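Claltholm toy library reopens with 1,670 things to borrow

The Claltholm Toy Library is open again, and if the first afternoon was anything to go by, people have missed it! Families were waiting outside on Karagiannis Street well before the doors opened at 3 p.m., and by closing time the shelf of train sets was down to one lonely tunnel and a bag of straight track.

The library shut last February when the roof of the old reading room started letting in rain. It spent the months since then packed away in the basement of the Dirnerano Community Center, which lent the space for free. Now it has a proper home on the center's ground floor, with big windows, a ramp from the parking lot and (parents will love this) a bathroom right next door.

There are 1,670 items in the catalog, from baby rattles to marble runs to a puppet theater tall enough for a grown-up to hide behind. Members can take out up to 5 at a time and keep them for three weeks. Puzzles have been a favorite for years, and the collection has grown by 100 of them, nearly all donated by one retired schoolteacher in town who asked only that the pieces be counted before they went out. They were, and just two puzzles came up short.

"I had a little boy today who borrowed the same fire truck his sister used to borrow," said Blagoje Stojanovska, who runs the desk. "He walked straight to it. I don't know how he knew where we'd put it, we only set up the vehicle shelves last night."
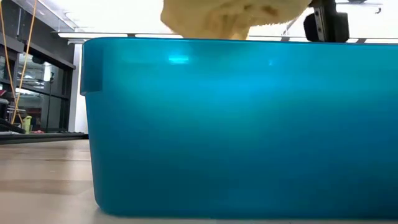
Building sets work a little differently from everything else. They are weighed when they go out and again when they come home, so a missing brick or two is no problem, but a missing handful gets a friendly phone call. Dress-up clothes are washed between loans and should come back unwashed, please, as the library has its own way of doing the sequined ones. Board games get checked at the desk while you wait, and kids are welcome to help with the counting. Several did so on opening day with great seriousness.

One of the best parts of the new space is the repair table at the back. Tihomir Ionescu, a piano tuner by trade, will be there every other week fixing wheels, hinges, music boxes and anything else with a squeak or a wobble. Bring your own broken toys too, even if you aren't a member. On opening afternoon he got a wind-up duck walking again, and the cheer could be heard in the parking lot.

"Most of it is glue and patience," Ionescu said. "The duck needed a spring. I happened to have a spring."

The move cost a good deal less than planned. A bake sale and a walk along the river brought in $800 between them, enough to pay for the new shelving, and the carpet in the baby corner came from a neighbor who was redoing her den. There is still a wish list taped up by the door. At the top are balance bikes, large floor puzzles, and games for older kids, who have been asking for more strategy games and fewer "games with a popping dice thing in the middle."

Membership is free for anyone living in Claltholm or the villages along the valley road, and signing up takes a few minutes with proof of address. Grandparents and child care providers can join in their own name. The library is open from 3 p.m. to 6 p.m. on school days and all through the morning on weekends. Donations of clean toys in working order can be dropped off during opening hours, though soft toys can't be accepted at the moment. There are already plenty of bears.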